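Brestine's Wrapper Recycling Plan Gets Another Year. Where Do the Wrappers Go?

City renews deal with Fledent before seeing a full report on the first one

07/06/2019

BRESTINE — The city will keep collecting chip bags, candy wrappers and other snack packaging for another year under a deal approved this week, even though the people who voted for it still can't say how much of the stuff has been turned into anything.

The program lets residents drop off empty wrappers at 51 sites, including schools, two libraries and the lobby of the city pool. The wrappers are boxed up and shipped to Hoarau, a processor under contract to the snack maker Fledent, which pays for the boxes and the freight. Residents who sign up through an app called Sketance earn points each time they log a drop-off. 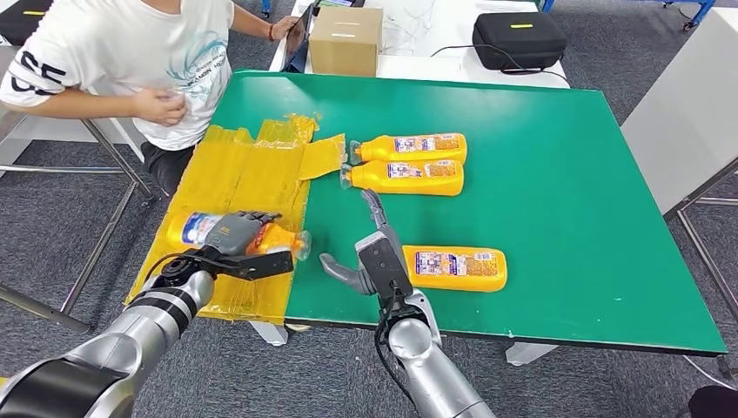

5 min read

Fledent calls the first year a success. In a four-page summary handed to the council, the company said 3,943 households had signed up and 1,080 pounds of wrappers had been collected. The summary has a picture of a park bench on the cover. Asked at the meeting if the bench was made from Brestine wrappers, the company's representative said it was "representative of the kinds of products" the material can become.

Put the two numbers in the summary side by side and they look less grand. Spread over every household that signed up, the haul comes to a little more than four ounces each for the whole year. Wrappers are light, as Fledent points out, and four ounces is a fair stack of them. It's also less than a family with two kids in Little League can go through in a season.

The original agreement set a first-year goal of 2,000 pounds. The program made it a little more than halfway. The new agreement has no goal at all. A city spokesman said the target was dropped so that "the focus can be on participation," and that signing up more homes was a better sign of progress than weight.

That's a handy way to look at it for an app company. It is less helpful to anyone who wants to know what is being kept out of the landfill.

Shuzhen Yao, who lives on the east side and has been asking the city about the program since last fall, told the council she had put the same question in writing three times.

"I asked for one number," Yao said. "How many pounds came out the other end. I got a brochure, then I got a link to the brochure."

Yao said she isn't against the idea and still saves her own wrappers in a bag under the sink. She wants the city to ask for shipping records and a yearly statement from Hoarau before it signs anything else. The council thanked her for her comments and voted a few minutes later. The motion passed five to two.

Snack wrappers are hard to recycle for a plain reason. Many are made of thin layers of different materials pressed together, often with a shiny metal coating to keep air out. That keeps chips crisp for months. It also means the layers can't easily be pulled apart again, and most curbside programs, Brestine's included, tell people to put them in the trash. Some processors shred the mix and melt it into a rough plastic that can be used for things like decking or pallets. Others collect it and wait for a buyer.
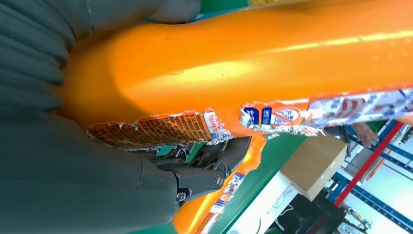 A torn snack wrapper with silvery foil showing along the rip.

Which of those is happening to Brestine's wrappers is the part no one would spell out. The summary says material sent to Hoarau is "directed toward a second life." A spokeswoman for Hoarau said by email that the company "processes all suitable material" and that batches from different customers are mixed, so it does not track results by city. She did not say what share of incoming material is judged suitable, or what happens to the rest. A second email asking only that has not been answered.

Mixing batches is normal enough in the trade. Even so, a plant has to weigh what comes in the door and what goes out, and an overall rate for the plant would be better than nothing. The city has not asked for one. The contract, a copy of which was posted with the agenda, does not give it the right to.

Supporters on the council said the program costs the city nothing, and on paper that is close to true. Fledent pays for shipping. The city supplies the space, staff time to swap out full boxes, and a column in the utility bill newsletter every other month. Staff hours were not tracked in the first year. They won't be tracked in the second year either, unless a department head decides to do it.

What Fledent gets is easier to see. Its name is on the collection boxes and on the sign-up page. The new agreement adds a spot at the summer street fair, where the company may hand out samples. Those samples will come in wrappers. Presumably there will be a box nearby.

Sketance gets something too. Signing up takes a name, an address, an email and the number of people in the home. The app's privacy terms allow it to share "shopping and household interest data" with partners, and Fledent is listed as a partner. Residents can drop off wrappers without using the app, but the newsletter doesn't mention that, and the signs at the two libraries tell people to sign up first. The spokesman said the signs would be looked at.

As for the points, a household that logs a drop-off every week for a year would earn enough for a coupon. It is good for one dollar off a Fledent product.

One of the two council members who voted no said she would have backed a six-month extension with a reporting rule attached. She offered that as an amendment and it died without a second. The other said he thought the whole thing encouraged people to feel fine about buying more of what can't be recycled — a point he made in less than a minute and that drew some applause from the back rows.

There is a fair case on the other side. Teachers at the grade schools say kids like the boxes and have started checking the labels on things before tossing them. The pool's manager told the council there is less litter in the parking lot, though she didn't have a before-and-after tally. A program that gets people to look twice at their trash may be worth having even if the numbers are small. But that would be an education program, and Brestine has been told it has a recycling program.

The new term starts in July. Residents who want to take part can use any of the existing drop-off sites during normal hours. Wrappers should be empty and dry. Juice pouches, pet food bags and anything with a zip top are not accepted, despite what the poster at the pool says.

The agreement comes up for renewal again next June. Yao said she sent her fourth letter the morning after the vote.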